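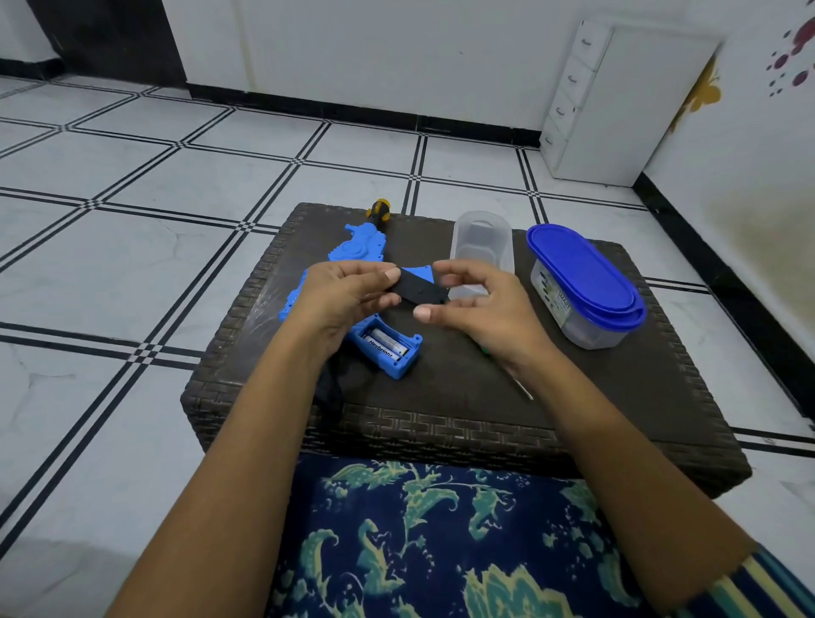 How long should one clip be when you're recording hand tasks for a learning set?
Long enough to hold one whole job from first reach to hands empty, and for small repair stuff that's usually a couple minutes.

rhamada
ok so that's what the Jastlow guide says, more or less. My problem is "one whole job". Battery swap on a toy: is the screw part its own job? I've been splitting at every tool change and now I have 1637 clips and half of them start with a hand already holding something.

knk_sekiguchi
don't split at tool changes. Please. We did that on Stodora and had to glue 68 of them back together by hand. Took days

hirano_m
Disagree. Short clips are way easier to label. If the cover comes off that's an event, cut there. The model doesn't care about your story.

knk_sekiguchi
labeler doesn't care, model does. If the cut lands mid grip you lose why the hand went there. Keep the long take, put marks inside it

rhamada
marks inside the take, hm. Our tool only does start/end. Could do a second pass I guess.

Other thing, tidying up. People finish the repair then pack stuff away and keep a tool in the same hand the whole time.
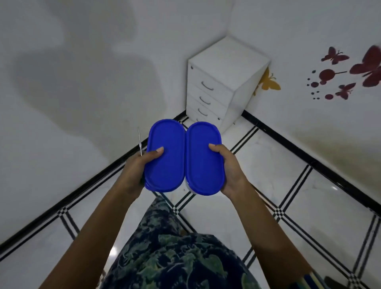

So then which label wins? I had "hold tool" and "hold container" fighting over the same left hand for 6 seconds, and the checker throws an error becuase it wants one label per hand.

noboru.n
Let it have 2. One hand two objects is normal, people do it constantly. Fix the checker not the person

hirano_m
or tell them to put the tool down first. Cleaner data, done.

noboru.n
and then you get data of people who always put the tool down first. which is no one I know

hirano_m
fine but you're not the one reading the error log

rhamada
lol. I'm with Noboru on this one, not going to coach them. Will ask Shota if the Homis export can take a list in the hand field

shota_k
It can. Field is called held, takes a list, order doesnt matter. Older export eats everything after the first comma tho so update before you run it

knk_sekiguchi
+1 update first. and rhamada keep your uncut takes somewhere, you'll want them when you redo the splits

rhamada
have them all except the first batch. Redoing the toy ones tonight, rest next week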